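From: Emiko Nakajima
To: zuvitholm-users
Subject: Re: [zuvitholm-users] Gripper won't let go after a two-arm pinch
Date: 23rd January

> We are seeing the right gripper stay shut after both arms have
> held the same piece of cloth. Force limit is at the default.
> No error in the log. Has anyone else had this, and is it safe
> to keep running?
> – Kamata bench

Yes, we have had it on the Dralar cell, and I would stop running until you have changed the limit. We fold striped tops and vests, thin stretchy stuff, and the fault only shows when a garment is pulled between the two arms.

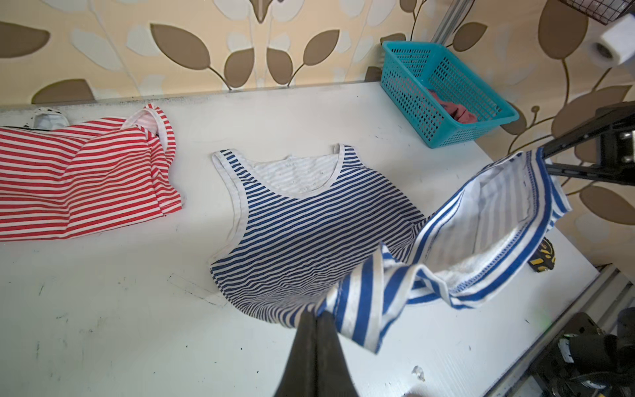

The release command goes out and is acknowledged, but the fingers stay closed. The controller reads the pull of the cloth as a grip that has not finished and goes on closing. On our cell it held for 40 seconds and then opened with no warning, while a colleague was reaching in to free the sleeve. She was not hurt, but it was close. 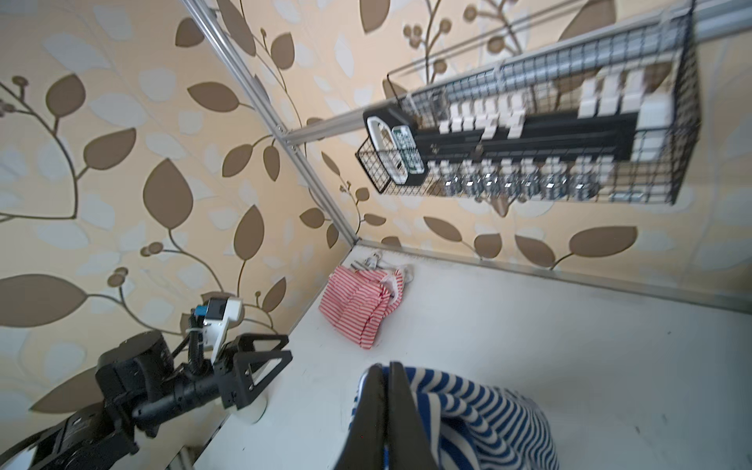
I went back through 1170 cycles from the Flellora logs. Every stuck release had a gap of more than 600 ms between the two arms' commands. Shorter gaps never did it. The missing error is a separate bug – the timeout only writes to the log if the motor current goes over 3000 mA, and cloth never gets it that high.

What we do now:

1. Keep hands out until motor power is off at the switch. A software pause does not count, as the fingers can still move.

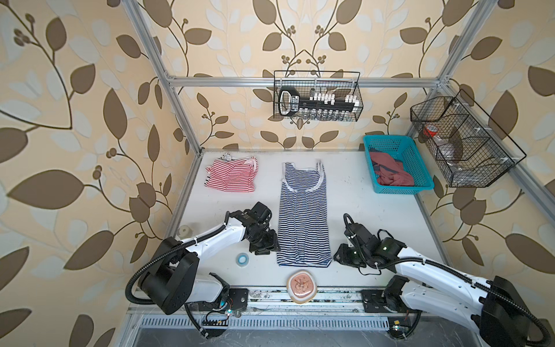

2. Halve the force limit on both grippers and send the two release commands together.
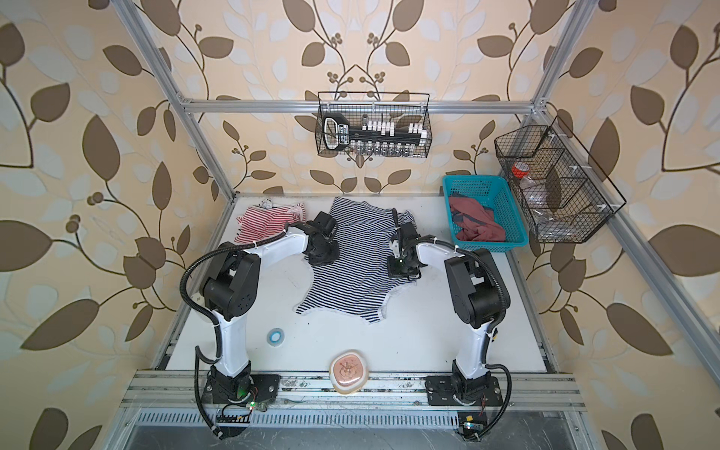
3. Restart the controller after any stuck release, even if it seems to clear by itself. Ours stuck again on the next garment when we skipped this.

Could you send me your firmware version and the log from one bad cycle? I have not been able to test this on the older wrist boards.

Emiko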